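Darnach Workshop – Portable Tools and Work Areas
Inspection checklist with comments, sheet 4
Site reference 2102. Completed 1 August 2022. Next full inspection due in September.

Items are marked Pass, Action or Not applicable. A comment is required against every Action and is optional elsewhere.

1. Access and floor

1.1 Walkways clear to full marked width – Action
Two pallets of Czarnecka shelving uprights stored inside the yellow line by the goods door. Moved during the inspection. The line itself is worn through at the corner and needs repainting.

1.2 Floor free of trip hazards – Pass
The lifted tile noted on the last sheet has been refixed.

1.3 Fire exit opens fully from inside – Pass
Door is stiff at the bottom hinge. Opens with one hand.

1.4 Lighting over benches working – Action
One tube out over the grinding area. Replacement in stock, not fitted.

2. Mains tools and leads

2.1 Test labels present and in date – Action
Extension reel 3 has no label. Taken out of use and placed in the locked cage until tested. All other leads in date.

2.2 Plugs, cable grips and sheaths undamaged – Pass

2.3 Reels fully unwound when in use – Action
The reel feeding the Zuvik extractor was running half wound. The drum was warm to the hand. Repeat item from the previous sheet; to be raised at the next safety briefing.

2.4 Bench grinder guards and rests – Pass
Gap between rest and wheel within the limit on the machine plate. Eye shield scratched but still clear enough to see through.

3. Cordless tools

3.1 Casing free of cracks, screws all present – Pass

3.2 Chuck closes evenly and holds a bit under load – Pass
Checked with a 3 mm bit and again with the largest bit in the set.

3.3 Trigger returns freely when released – Pass
Direction switch also checked in the middle (locked) position.

3.4 Battery seats and latches – Pass
Terminals wiped with a dry cloth. No solvent to be used on contacts.

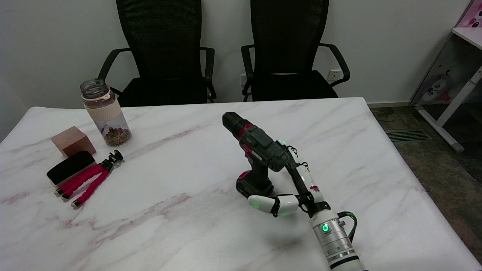
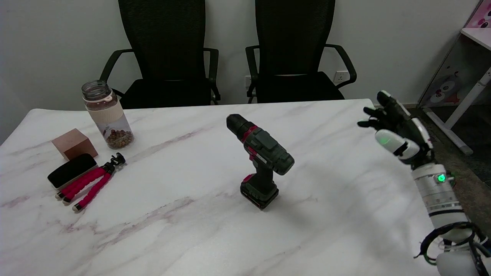 Cordless drill, dark body with red accents.

3.5 Bits removed before storage – Action
Two drivers were in the rack with bits fitted. Bits removed and returned to the case.

3.6 Chargers on a hard surface with vents clear – Pass
The charging shelf has been moved away from the rag bin, as asked. Keep the 20 cm gap on both sides – the tape marks are there for this purpose.

3.7 Damaged or swollen batteries set apart – Not applicable
None found. The metal quarantine box is in place and has a lid.

4. Substances and waste

4.1 Containers labelled with contents – Action
One spray bottle in the Flarkia cabinet with a handwritten label that can no longer be read. Contents unknown. Set aside for disposal as unidentified, not to be poured down the sink.

4.2 Data sheets available – Pass
Folder is on the hook inside the cabinet door. The sheet for the cutting fluid is an old issue and should be replaced when the new one arrives.

4.3 Oily rags in lidded bin – Pass

5. First aid and protective equipment

5.1 First aid box complete – Action
Eyewash pods past their date. Reorder.

5.2 Eye and ear protection available at each machine – Pass

5.3 Gloves not worn at rotating machines – Pass
The notice at the pillar drill has come loose at the top and was pressed back.

Actions 2.1 and 4.1 remain open until signed off on the back of this sheet. Action 1.4 to be closed before the grinding area is next used after dark.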